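Shared Kitchens Deserve a Place in the Housing Plan

By Agnes Kerr 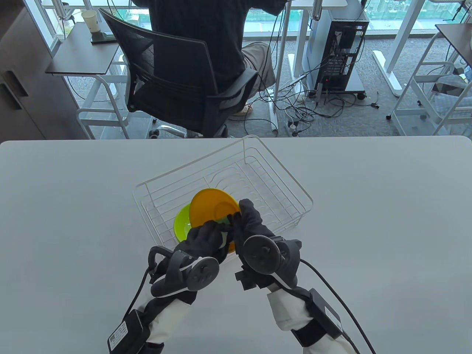 An orange plate and a lime-green bowl at the dish rack.

The draft housing plan for Mowat runs to 253 pages and mentions kitchens twice. Both mentions concern ventilation. For a document that proposes 1000 new small apartments, many of them with a two-burner counter and no table, this is a serious gap, and the council should correct it before the plan is adopted in December.

Small homes are not the problem. The city needs them, and many residents want them. The difficulty is that a person living in a single room has few chances to cook for others, and the plan offers no substitute. A lobby with chairs does not serve that purpose. People pass through lobbies. They stay in kitchens, because there is work to do there and the work is easily divided.

The Flulladico building on the east side shows what can be done. Its 147 units share four kitchens, one to a floor, each with a long table and open shelves of common dishes. Anoma Wijesinghe, who managed the building for six years, has written that complaints between neighbors fell after the kitchens opened and that requests to transfer out became rare. Her account deserves more attention than it has received from the planning office.

Objections have been raised on cost and on cleaning. The first is fair. A shared kitchen takes up space that could be rented, and developers will ask for something in return. A modest allowance on building height would meet that request. The second is overstated. Residents at Flulladico wash their own dishes under a written rule of one paragraph, and the building pays for a thorough cleaning each month.

The council should require one shared kitchen for every 40 small units - and it should set a minimum floor area, so that the requirement cannot be met with a sink in a corridor. Written comments on the draft are accepted until 22/05/2026.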